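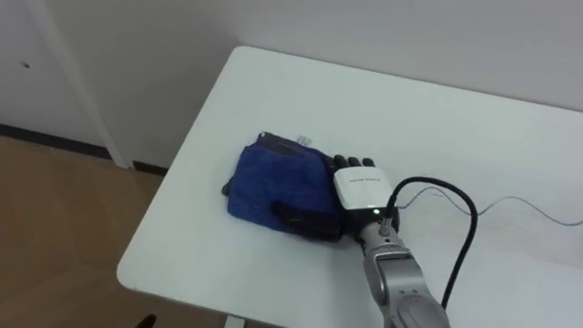 Linen standards and par levels: colored towels in staff-run guest housing

Forum: Housekeeping and Facilities Practice
Status: Open
Replies: 8

d.papadopoulos
Posts: 281
Colleagues,

I would welcome members' views on a question now before us at Hornthorpe. Our guest housing has used white bath towels in every building for as long as our records go back. The proposal under review would move the two long-stay buildings to dark blue and leave white in the short-stay rooms. The argument in favor is that long-stay guests use the towels for many purposes (hair color, cooking spills, shoes), and that white stock is being withdrawn for stains well before the cloth is worn.

I have three concerns. Colored stock must be washed separately, and our laundry room has two machines per building. Colored towels cannot be bleached, so our current stain procedure would need to be rewritten. Finally, we would lose the ability to move stock between buildings when one runs short.

The first order would be 500 bath towels. I would like to be confident before I sign for it.

Damir Papadopoulos
Guest Housing, Hornthorpe

lejla_begovic
Our organization made this change in September and I would recommend it, with conditions.

The separate wash is less of a burden than you may expect. Dark towels go in on their own for the first several loads and shed a good deal of lint and dye. After that we wash them with the other dark items, such as kitchen cloths and bath mats. The schedule did need to be redrawn, and staff should be told of the new schedule before the towels arrive. Ours were told afterward, and a load of pillowcases came out pale blue.

On stains, please note that face products containing benzoyl peroxide will leave orange or pink patches on colored cotton. These patches are loss of color and cannot be washed out. White towels do not show them. If many of your guests are young adults, you may find that you have exchanged one kind of loss for another.

h_kos
I must respectfully disagree with the recommendation above.

White linen is a standard for sound reasons. It may be washed hot, it may be bleached where the fiber allows, and the guest can see that it is clean. A dark towel hides soil from the guest and also from the person inspecting the room. In my experience the rate of withdrawal falls after a change to color mainly for the reason that inspectors stop seeing the stains.

I would ask Mr. Papadopoulos what his present stain procedure consists of. A towel that has been through the dryer with a stain in it is usually lost. If soiled pieces are sorted out at the room door and soaked the same day, much of the white stock now being withdrawn could be saved.

Haris Kos

lejla_begovic
Mr. Kos raises a fair point on inspection. I do not accept that it applies to us. Our inspectors check by touch and by smell as well as by sight, and the withdrawal form asks for thin patches, pulled loops and frayed hems. A dark towel can be judged on all of these.

d.papadopoulos
Thank you both. To answer the question put to me: soiled pieces are currently sorted in the laundry room, often the following morning. There is no soak. I accept that this should be corrected whichever color is chosen.

v.dervishi
I am attaching the text of the guidance note we issue to new housekeeping staff at Vevmont. It was written for both white and colored stock and may be adapted freely. I ask only that the name be removed.

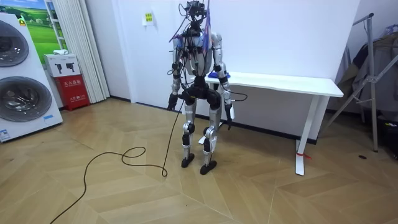
Estimated reading time: 2 minutes

Guidance Note: Care and Rotation of Towels

Stock levels. Each room should have three sets assigned to it: one in the room, one in the wash and one on the shelf. Long-stay rooms with their own laundry access may be held at two sets.

New stock. All new towels are washed before first use, without fabric softener. Softener coats the loops and reduces the amount of water the towel will take up. Colored towels are washed alone until the rinse water runs clear.

Sorting. Stained pieces are separated at the room and placed in the marked bag. They are not to be mixed with general linen at any point.

Soaking. Stained pieces are soaked for 30 minutes in cool water with the approved detergent before washing. Hot water must not be used on blood or food stains.

Drying. Towels are removed from the dryer as soon as the cycle ends and shaken once before folding. A towel that feels damp at the hem is returned for a further 15 minutes.

Folding. Bath towels are folded in half lengthwise, then in thirds, with the folded edge facing out on the shelf. Edges need not be exact on shelf stock. They should be even on anything placed in a guest room.

Rotation. Clean stock is placed at the bottom of the stack and drawn from the top.

Withdrawal. Withdrawn towels are marked at one corner and passed to the cleaning store. They may not be returned to guest use.

Valbona Dervishi
Vevmont

kadric_d
A useful document. I have one objection, to the paragraph on folding. Thirds produce a thick bundle, and on narrow shelving the stack leans. We fold in quarters at our site and have found the shelves easier to keep in order. I would also prefer that the note state who decides on withdrawal. Where this is left open, each member of staff applies a personal standard.

v.dervishi
The decision on withdrawal belongs to the shift lead. Mr. Kadrić is correct that the note should say so, and I shall have it added. On folding I would leave the matter to each site. Our shelves are deep and thirds suit them.

h_kos
I support the paragraph on softener without reservation. It is the single instruction most often ignored, and guests then complain that the towels "push the water around."

My view on color is unchanged. If the building must have blue towels, I would suggest a trial on one floor, with the same inspector and the same withdrawal form used for both colors. Otherwise the figures will not be worth comparing.

d.papadopoulos
I am grateful for the replies. I intend to propose the following to my manager: same-day soaking in all buildings, and a trial of blue towels on one floor of the Bautista building, with white kept on the floor above it. The full order will be held until the trial has been reviewed.

Mrs. Begović, would you be willing to share the wash schedule you arrived at after the pillowcases?

lejla_begovic
Certainly. I will send it by private message this afternoon. Please disregard the column marked "mats," as it refers to a machine we no longer have.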